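Renting a bin picker by the month sounds like a great deal until you read page 3 of the quote. I've been going back and forth on the Jurholm subscription since January, and I think I finally know what bugs me about it.

The pitch is simple enough. You pay a monthly fee, they bring the arm, the gripper and the software, and you get up to 300 picks an hour. Go over and you pay extra. Fine! I like paying for work done. But the setup visit costs more than nearly two months of service, and you need another one every time your parts change. In a shop like ours, parts change all the time.

Bendgate sells you the whole kit outright, and yes, the price made me gulp. Still, you can teach it a new part yourself - I managed it in 147 minutes, with a lunch in there somewhere.
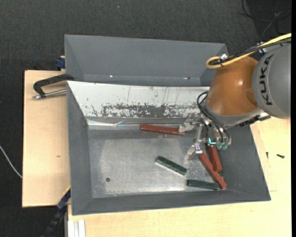
My test for any of these offers is the last few parts, and I wish the sales folks would quote that number instead of picks per hour. A full bin flatters everybody. Give me a handful of blocks lying every which way, red ones leaning on each other and a green one almost buried, with the fingers down low and metal walls sloping in on all sides. That's where a service earns its fee, or where I end up fishing parts out by hand while the meter runs. Put that in the contract and I'll sign.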